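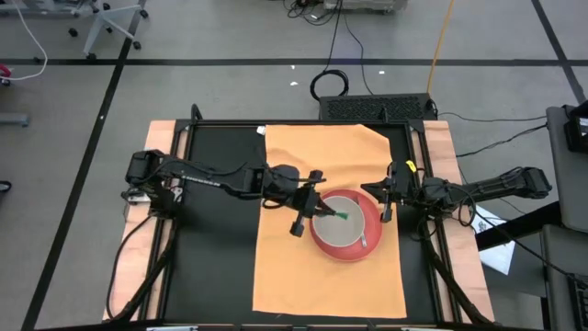
A white cup and a little spoon in a red bowl, on orange paper.

Every Thing Has a Home

Have you ever looked for your favorite shirt and found it at the very bottom of a great big heap, all wrinkled up? It happens to grown-ups too! Tidying is really a kind of sorting, and sorting just means putting things together that belong together (or that like to be used at the same time).

Think about breakfast. A cup can sit inside a bowl, and a spoon can rest inside the cup, so three things take up the space of one. When Nomvula Hendricks was little, in Dillville, she called this "giving the cup a ride," and her whole family still says it.

Cloth is different, because cloth bends. Some cloth is smooth and some is bumpy, like waffle weave, with its rows and rows of tiny squares. Run your finger over a waffle towel if you have one at home, and feel all those little edges! 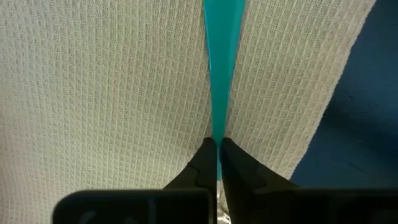

Folding Soft Things

Lay your shirt or towel flat and smooth it with your hands, going slowly from the middle out to the sides. Bring one edge over to meet the other, pat it down, and then fold it once more. Yellow shirts, white towels, they all fold much the same way, and a wobbly fold is perfectly fine while you're learning.
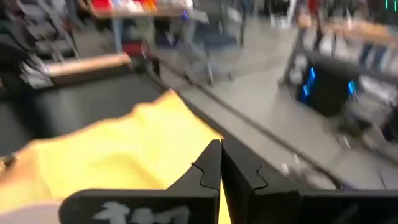 Why do we smooth cloth before we fold it?
Wrinkles get pressed in when they're trapped inside a fold, so a quick smoothing first helps the cloth stay neat in the drawer.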